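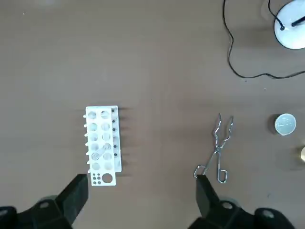

Test tube rack and crucible tongs on the brown tabletop.

I finished Troradis in November, after putting it down twice. My save file says 50 hours, which includes one evening when I left it paused during dinner and forgot about it. I played on the normal setting with the original soundtrack and no add-ons.

For anyone who skipped it, Troradis is a turn-based game set in and around a mountain town called Visov. You play as a courier who takes a job carrying letters over the pass and ends up in the middle of a fight between two guilds. The studio is Hjaltadóttir, and I think this is their best game so far, although their first one had better music.

The opening is slow. You spend the first chapter going door to door in Visov and learning who is in debt to whom. Combat doesn't show up until you leave through the north gate, and even then it's a couple of wolves and a broken bridge. I quit here the first time. When I came back I took notes on the debts, and that helped a lot, as the later chapters expect you to remember them. The baker's loan in particular comes up again near the end and the game gives you no reminder.

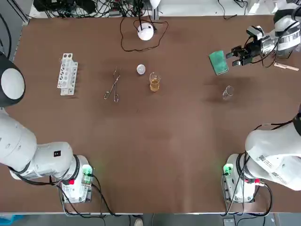 Saving in Troradis works through marker stones, and they're spaced farther apart than I'd like. There are 2 between the north gate and the pass, and then none until you reach the Hudel mines. If you lose to the toll keeper you repeat the whole climb, including the conversation with the shepherd, which can't be skipped. The stones are hard to spot against the rock until you get close and they turn on, a small green glow like the light on the end of the left arm there. After a while I learned to look for that color before anything else. A map marker would have saved me some walking.

The mines are the best part of the game. Hudel is laid out in levels, and each one floods or drains depending on which pumps you leave running. Your party members argue about it while you work, and what they say changes depending on who you brought. I took the surveyor and the old guard captain. The captain used to run a crew down there and has something to say in nearly every room. His side quest is worth doing before the bottom level, because he can leave the party for good after that point. 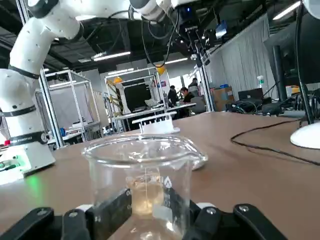
Can you still get the captain's ending if you side with the other guild?

It depends on the lantern. If you gave it back to him at the mine entrance, he stays with you through the final chapter whichever guild you pick. If you kept it or sold it, he goes home to Visov after the flood and you only see him in the credits.

I sided with the couriers. The last battle took me 9 tries, mostly because I had ignored the defensive skills and had to go back down to relearn them. Respecting a character costs 253 coins at the shrine and the price never goes up, so there's no reason to be as careful with points as I was. I wish I'd found the shrine sooner. It's behind the mill, past a fence that looks solid.
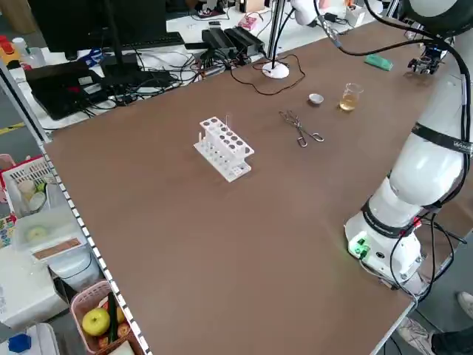
The rack, the tongs and the small white dish, with the green sponge toward the back.

A few complaints. The inventory sorts by the order you picked things up and can't be changed. The fishing game is required once and the controls for it are bad. There is a bug in the fourth chapter where the innkeeper stands in the doorway and blocks the stairs, and reloading the room fixes it.

I've started a second run with the other guild and no surveyor. I'm back in Visov now, going door to door again, and this time I'm giving back the lantern.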